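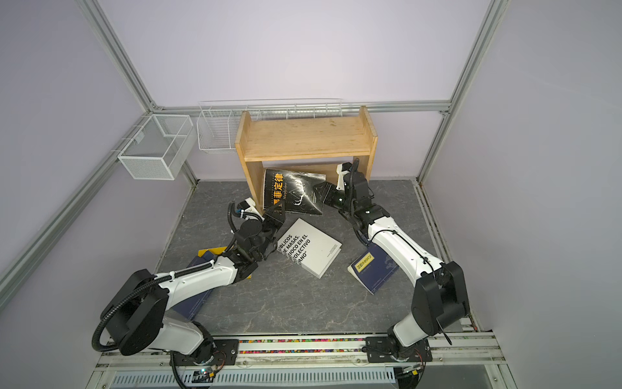
Four books and a light wooden shelf.

How to Take a Security Deposit Dispute to Small Claims Court
Home > Renting > Guides

If you've moved out, handed back the keys, waited patiently by the mailbox and gotten either nothing at all or a letter full of deductions you don't recognize, I'm sorry, and I know the feeling very well. My own case was against a management outfit called Londard, over an apartment I had scrubbed until my knuckles were raw (I even did the inside of the oven door, the bit between the two panes of glass!), and I went into it knowing nothing about courts except what I'd seen on television. I got through it without a lawyer, and plenty of people do.

One thing before we start. Rules for deposits and small claims are set by your own state and sometimes your own county, so whenever I give a number below, it's the number for the Putcombe court where I filed. Look up yours on your court's website or call the clerk's window. The clerks can't tell you whether you have a good case, but they are usually glad to tell you which form you need and what it costs.

What you'll need

Your lease, with every page and any addendum
Proof that you paid the deposit
The move-in checklist, if there was one
Photos from move-in and move-out
The landlord's itemized letter, if you got one
Your forwarding address in writing, and how you sent it
A folder, some tabs and a pen that works

Step 1: Read the lease all the way through

Yes, the whole thing, with a cup of coffee. You're looking for the exact name of the landlord, the amount of the deposit, anything about cleaning or painting, and the part that says how notices have to be sent. Mine said notices had to go by mail to an office on the other side of town, and I had been cheerfully emailing the leasing desk for weeks. If your lease has a line like that, follow it from here on, even if somebody in the office has always answered your texts.

Step 2: Work out what you are owed

Write the deposit at the top of a sheet of paper. Under it, list each deduction, and next to each one write whether you agree. Try to be fair with yourself at this stage. I had put a towel bar through the bathroom drywall, and I wrote "agree" next to that one with a sigh. What I didn't agree with was $222 for "general carpet refresh" on a carpet that was already worn flat when I moved in. Ordinary wear from living in a place is generally treated differently from damage, and your state's deposit law will usually say something about it, so print that page and put it in your folder.

Some states also let you ask for extra money if a landlord kept a deposit in bad faith. If yours does, read that section slowly, twice, and keep the total under the small claims limit. Ours was $4000 at the time.

Step 3: Send a demand letter

Before you file anything, write to the landlord and ask for the money. In some places you have to do this first, and in any case a judge may well ask whether you tried. Keep it short and polite, however cross you are. Mine went more or less like so:

I rented the apartment at the address above and moved out in April. I paid a security deposit at the start of my lease. I dispute the carpet charge of $222. Please return this amount to me at my new address by the date given at the top of this letter. If I do not receive it, I plan to file a claim in small claims court.

Sign it, make a copy, and send it in a way that gives you a receipt. Staple the receipt to your copy right there at the post office counter if they'll lend you a stapler. I put mine in a coat pocket and spent a very unhappy evening hunting for it.

Step 4: Fill out the claim form

The form looks worse than it is. The part people trip over is the name of the other side. The person you handed your checks to may not be your landlord in the legal sense, and the sign on the building may be a trade name. My building was called the Rewi, the office people worked for Londard, and the owner named in the lease was a company called Drulura. Check the lease against your state's business registry, and copy the name letter for letter, including any LLC or Inc. at the end. If you aren't sure whether to name the owner, the manager or both, this is a good question for a tenant help line or a legal aid office.

In the box that asks why you are owed money, two or three plain sentences will do. You'll get to tell the rest at the hearing.

Step 5: File it and pay the fee

Take the form and a couple of copies to the clerk, or upload it if your court allows that. The fee for my claim was $46. If paying the fee would be hard for you, ask for a fee waiver form before you pay. You can also ask for the fee to be added to what the landlord owes you if you win, and there may be a box for that on the form, so look before you sign.

Step 6: Have the papers served

The other side has to be officially told about the case, and you normally can't just hand them the papers yourself. Depending on the court, it may be done by certified mail, a sheriff's deputy or a process server. Then there's a form to show it was done. Please don't leave this one to the last minute! In Putcombe, proof of service had to be back with the clerk within 28 days of filing, and a case with no proof gets put off or dropped.

Step 7: Build your folder

Print everything, including the photos and emails. I know it's all on your phone, but passing a phone up to a judge is awkward, and some courts won't take it. Make three sets: one for the judge, one for the other side and one for you. Put things in date order, with a tab for each, and write a single page for the front that says what happened and when. Move-in and move-out photos of the same corner go nicely side by side on one sheet.

Step 8: Go to the hearing

Get there early, find your courtroom on the list by the door, and turn off your phone. When your case is called, start with the amount you want and why, then go through your front page from top to bottom. Talk to the judge and not to the landlord, even when the landlord says something that makes your ears go hot. If you don't understand a question, say so.

You may be offered a chance to settle in the hallway first. Listen to the offer, and if you take it, get it in writing with a payment date before either of you leaves.

If you win

The court doesn't collect the money for you. Send a copy of the judgment with a short note saying where to mail the check, and mark the appeal deadline on your calendar. If the check doesn't come once that deadline has passed, go back to the clerk and ask for the packet on collecting a judgment.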